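Nolon Teardown Kit for School Robot Arms
Lirndale Robotics Club store > Class kits > Nolon

In stock
Fits: 3-position and 16-position slotted tables
Ships from Lirndale
Page updated Jul 4, 2023

The Nolon kit started as a student project and it still feels like one, in the best way. Our club wanted something harder than stacking blocks and more useful than pushing a ball into a goal, and somebody had a stack of old office PCs. So we put one on the table, took the side panel off, and asked a team to have the arm work inside it. They stayed two hours past closing. We have been building the class around desktop teardown ever since, and the kit is everything we wish we'd had that first evening!

What students work on is an ordinary desktop tower laid on its side with the open face up. It's a wonderful practice piece. Some targets are big and forgiving, like a drive in its bay. Others (memory latches, a processor bracket, any cable connector at all) will teach a team more about approach angles in one session than a month of slides.

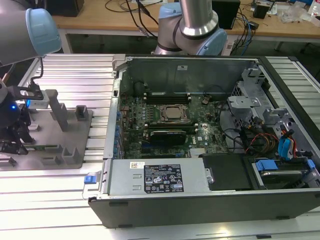
Tower, fixture plate and arms on the aluminum table.

What's in the kit

Fixture plate, gray plastic, with raised posts and slots for parts
Spare holder set, printed, in the same gray
Table clamps and a hex key
Morkard finger set, two long fingers and two short
Task cards, 100 in the box, sorted by level
Teacher's binder with score sheets
Print files for every holder, free to change and share

The computer and the arm are not included. Any full-size tower with a removable side panel will do, and most schools have a closet full of them. Please take out the coin battery and leave the power supply unplugged and unopened. The arm never goes into the power supply, at any level, and there are no cards for it.

About the fixture plate

We went through a lot of plates. Early ones had neat rows of identical pockets, and teams hated them, because a gripper coming down on one pocket would knock whatever was standing in the next. The Wuyts layout (named for the workshop where we cut the first one) spreads the holders out and mixes heights, so there's room to come in from the side. If your class wants a different arrangement, print one! Half the fun last April was seeing what the younger teams came up with, including a cradle that held a memory stick on its long edge and worked better than ours.

How the levels go

Level 1 is reach and return. The arm goes to a named spot in the case, stops above it, and comes home without touching anything. It sounds easy. It takes most teams a full session.

Level 2 is touch and grip. Press a latch, hold a bracket, let go cleanly.

Level 3 is the real thing: take a part out and set it in its holder on the plate. Scores come from the sheet in the binder, 300 points for a perfect run, with deductions for dropped parts and for any bump against the case wall.

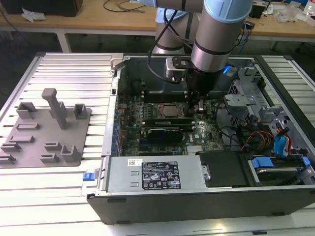

Evelien Bakker wrote to us that her class spent three weeks on Level 1 and she would like more cards for it, especially ones that make students plan the way out as carefully as the way in. Her group had plenty of clean approaches and then snagged a cable on the return. We've added a dozen exit-path cards to the current box, and anyone with an older kit can print them from the files page.

Running it as a competition

Two teams can share one tower if they take turns, but a second tower saves a lot of waiting. Set a time limit, let each team pick its own part order, and give them a few minutes to look over the case before the clock starts. Cables differ from one machine to the next, so either use the same model for everybody or draw lots. We let teams tie cables back during setup at Level 2. At Level 3 they have to deal with what they get.

Good to know

Plate screws should be finger tight plus a quarter turn. The long Morkard fingers flex a little near the tips, so use the short pair for latches. Holders wear at the lip after a season and should be reprinted then.

Questions about fit, spare parts or borrowing a kit for a trial week go to Lies Van Damme at the club desk. Tell her which arm you have and the slot spacing of your table.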